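3. 지각적 현전과 부재하는 대상의 문제

3.1 두 가지 직접성

지각이 대상을 직접 제시한다는 주장은 적어도 두 가지로 읽힌다. 첫째는 인식적 독해로, 지각 판단이 다른 판단에서 추론되지 않는다는 뜻이다. 둘째는 구성적 독해로, 지각된 대상 자체가 경험의 구성 요소라는 뜻이다. 두 독해는 흔히 함께 옹호되지만 논리적으로 독립적이다. 표상주의자는 인식적 직접성을 받아들이면서 구성적 직접성을 거부할 수 있다. 경험이 내용을 가지며 그 내용이 판단을 추론 없이 정당화한다고 말하면 되기 때문이다.

찬드하리(Dinesh Chaudhary)는 이 구분이 실제 논쟁에서 자주 무너진다고 지적한다. 그에 따르면 소박실재론을 지지하는 논변의 상당수는 인식적 직접성에서 출발하여 별다른 논증 없이 구성적 직접성에 도달한다. 필자는 이 진단에 동의한다. 다만 그가 여기서 이끌어 내는 결론, 곧 구성적 직접성은 설명적 역할이 전혀 없다는 결론에는 동의하지 않는다. 아래에서는 그 이유를 그림 지각의 경우를 통해 제시한다.

3.2 칸드팔의 논변

칸드팔(Sarita Kandpal)의 논변은 다음과 같이 재구성된다.

(1) 우리는 그림 속에서 대상을 본다.
(2) 그림 속에서 보이는 대상은 그 자리에 현전하지 않으며, 존재하지 않을 수도 있다.
(3) 존재하지 않는 대상은 경험의 구성 요소가 될 수 없다.
(4) 그러므로 대상을 보는 경험 중 적어도 일부는 그 대상을 구성 요소로 갖지 않는다.
(5) 그림 속에서 보는 경험과 맨눈으로 마주 보는 경험은 근본적으로 같은 종류에 속한다.
(6) 그러므로 마주 보는 경험도 대상을 구성 요소로 가질 필요가 없다.

전제 (3)은 거의 모든 진영이 받아들인다. 전제 (2)도 큰 논란이 없다. 논변의 무게는 (1)과 (5)에 실려 있다. (1)에서 ‘본다’는 말이 마주 보는 경우와 같은 뜻으로 쓰였는지가 분명하지 않고, 같은 뜻으로 쓰였다면 (5)는 이미 (1) 안에 들어 있는 셈이 된다. 칸드팔은 언어적 증거에 호소한다. 일상어에서 우리는 “그림에서 산을 보았다”고 말하며 여기에 비유의 느낌이 없다는 것이다. 그러나 일상어의 증거는 약하다. 우리는 “꿈에서 산을 보았다”고도 말하지만, 꿈이 지각의 한 종류라는 결론을 그로부터 끌어내지는 않는다.

더 나은 지지 근거는 현상학적인 것이다. 그림 속 대상의 모양과 색은 떠올려지는 것이 아니라 나타난다. 눈을 감으면 사라지고, 고개를 돌리면 시야에서 벗어난다. 이런 점에서 그림 지각은 상상보다 지각에 가깝다. 문제는 이 유사성이 (5)를 뒷받침할 만큼 강한가이다.

3.3 공간적 귀속

필자의 반론은 공간적 귀속에 관한 것이다. 마주 보는 경험에서 대상은 주체가 있는 공간 안의 한 위치에 귀속된다. 책상은 나에게서 어느 방향, 어느 거리에 있는 것으로 나타나며, 내가 움직이면 그 방향과 거리가 달라진다. 그림 속 대상은 그렇지 않다. 그려진 산은 그림 속의 다른 것들에 대해서는 멀거나 가깝지만, 나에 대해서는 방향도 거리도 갖지 않는다. 방향과 거리를 갖는 것은 그림의 표면이다.

이 차이가 단지 내용의 차이라고 응수할 수 있다. 표상주의자는 두 경험이 같은 종류의 상태이되 한쪽만이 자기중심적 위치를 내용에 포함한다고 말할 것이다. 이 응수는 가능하지만 대가가 있다. 왜 한쪽 내용에는 위치가 포함되고 다른 쪽에는 빠지는지를 따로 설명해야 하기 때문이다. 구성적 직접성을 인정하는 쪽은 설명을 이미 가지고 있다. 대상이 실제로 주체와 공간적 관계를 맺고 있으며, 경험은 그 관계를 포함한다. 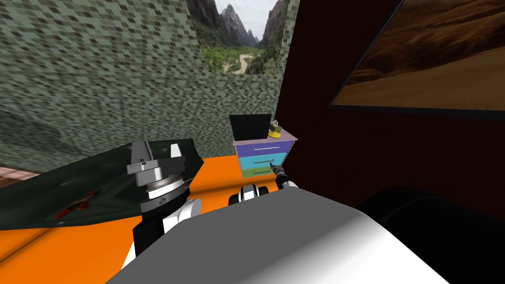 그림 1. 벽의 개구부로 보이는 산악 풍경과, 인접한 벽에 걸린 사막 그림(컴퓨터 렌더링).

공간적 귀속의 차이는 두 종류의 시야가 한 장면 안에 나란히 있을 때 가장 쉽게 드러난다. 어떤 사람이 방 안에 서서 열린 곳을 통해 바깥을 보고, 이어 벽에 걸린 그림을 본다고 하자. 그림 1의 방에서라면 그는 타일 벽에 난 개구부 너머로 골짜기의 구불구불한 길을 보고, 오른쪽 어두운 벽의 검은 액자 안에서 모래 언덕을 볼 것이다. 그에게 길은 방에서부터 이어지는 공간 안에 있다. 모래 언덕은 그 공간의 어디에도 없다. 그가 한 걸음 옮기면 개구부의 가장자리가 길의 다른 부분을 가리지만, 액자의 가장자리는 모래 언덕의 같은 부분에서 계속 끝난다. 물론 그림 1을 보는 독자에게는 길과 모래 언덕이 모두 그려진 것이며, 둘 다 독자의 공간에 속하지 않는다. 논변에 필요한 것은 방 안에 선 사람의 관점뿐이다.

칸드팔은 정교한 눈속임 그림의 경우를 반례로 들 수 있다. 개구부가 실은 벽에 그려진 것이고 방 안의 사람이 이를 모른다면, 길은 여전히 그의 공간 안에 있는 것처럼 보일 것이다. 그러나 이 경우는 그림 속에서 보는 경험의 사례로 보기 어렵다. 그 사람은 그림을 그림으로 보고 있지 않으며, 착각을 겪고 있다. 착각에 대한 설명은 소박실재론자에게 별도의 부담이지만, 전제 (5)를 지지하는 데 쓰일 수는 없다. (5)는 그림임을 알아차린 경험에 관한 주장이기 때문이다.

3.4 남는 문제

이상의 반론은 (5)를 약화할 뿐 구성적 직접성을 증명하지 않는다. 거울의 경우가 특히 까다롭다. 거울에 비친 대상은 존재하고 주체와 실제로 공간적 관계를 맺지만, 나타나는 위치는 실제 위치와 다르다. 찬드하리는 거울을 그림 쪽에 놓고, 칸드팔은 어느 쪽에도 놓지 않는다. 필자는 거울 지각을 위치에 관한 오류가 섞인 마주 봄으로 분류하는 편이 낫다고 보지만, 이 분류가 유지되려면 대상이 경험의 구성 요소이면서도 잘못된 위치에 나타날 수 있다는 점을 먼저 보여야 한다. 이 문제는 4절에서 다룬다.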